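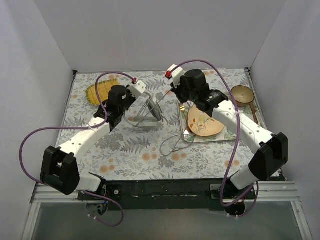
Have you ever wondered why a movie chase makes your heart thump? I sure have! A lot of it is editing – joining lots of short bits of film, called shots. 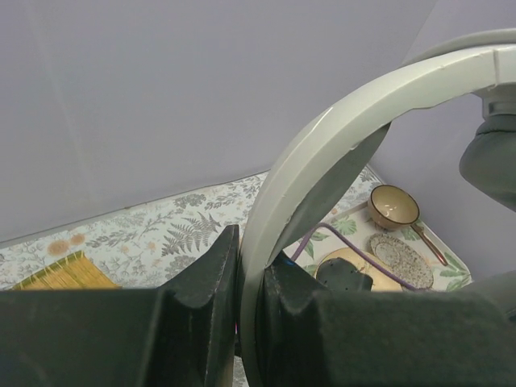

My friend Cuiping Han edits movies, and she once made a chase that lasts 2 minutes and has 39 shots in it. Wow! Quick shots feel fast and jumpy.
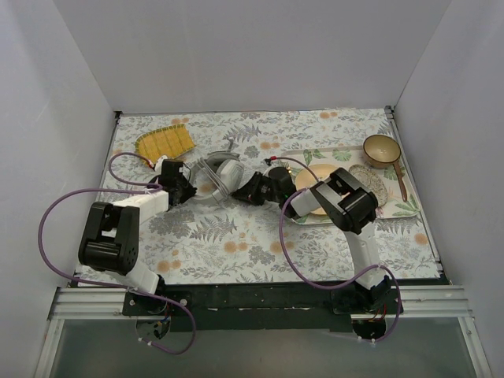

Slow shots feel calm, or sometimes spooky (I hide behind a pillow). Next movie night, try clapping softly each time the shot changes. Your hands will get tired in the chase!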